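Home | Forums | Live Music | Recordings | Members | Log in

Ruddock – new album and the April dates
Print this page | E-mail this thread

Starkidum
Has anyone bought the Ruddock album yet? I've played it through 4 times and I think the second half is the better half. The first few songs are fine but the drums are mixed very low. The organ on Junero is my favourite sound on it.

alano_fan
I'd go the other way. Side one is the reason to buy it. Junero drags and could lose a verse. Also the drums are low on purpose, they were the same on the Alano EP.

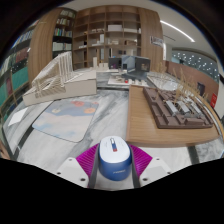

I saw them play most of side one at a small hall show before it was recorded and the arrangements have hardly changed. The singing is better on the record.

capo521
The drums weren't low on the Alano EP. I have it on vinyl and they're well up. Maybe the download was a different master.

alano_fan
Could be. I only have the download.

Starkidum
Does anyone know if the April shows are full band? The listing just says Ruddock. Tickets are $40, so I'd want the organ there at least. Last tour was the duo for half the dates and you couldn't tell which from the poster.

lowharmony
Full band at the theatre, duo at the 2 smaller rooms, going by the venue pages. I've booked the theatre. 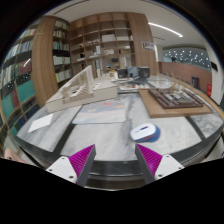
I'd also say get there for the support act. They did a short set last time, all new songs, and it was better than half of what I paid to hear.

capo521
I like the duo shows more. The older songs were written for two voices and a guitar, and the band tends to flatten them out.

lowharmony
Not the last time I saw them. The slow ones were the high point of the night and the whole band was on stage for those.

capo521
We'll have to disagree. I'm going to one of the small rooms.

Starkidum
Thanks both. Theatre for me then. I'll post the set list in this thread if I can get it all written down.

Last updated: 1/24/18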